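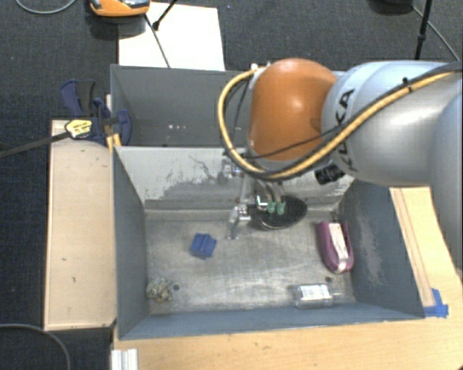

SPORT HISTORY / GROUNDS AND COMMUNITIES

4. Sharing a ground: the Pristwood years

When we first sat down with the old fixture books at Pristwood, we expected the story of two clubs quarreling over one field, and there was certainly plenty of that! What surprised us was how much of the quarreling had to do with the clubrooms, and above all with who held the keys to the kitchen. Punia, the senior tenant, had played there for 44 seasons before Flurnidov moved in, and its members felt (quite understandably, we think) that the place was theirs.

Yupin Siriwan, who kept the gate on match days, remembered that first January as "polite, but only just." The lease gave Flurnidov 20 dates a year and three evenings of training, and both clubs read the clause on finals in their own way. Saengthong and Segers treat this as a simple matter of rent. Our interviews suggest that feelings about the old grandstand mattered a good deal more, and we come back to this in Section 5.

Figure 3. Workspace with KUKA robot arm and open metal bin.

Crowds are harder to speak about, as the gate books for the shared seasons are patchy and the two clubs kept them differently. We have followed Thepsuriya in leaving out practice matches, even though a few of them clearly drew a good and noisy crowd.

Last updated: April 2019

We use cookies to improve your visit. Accept | Manage settings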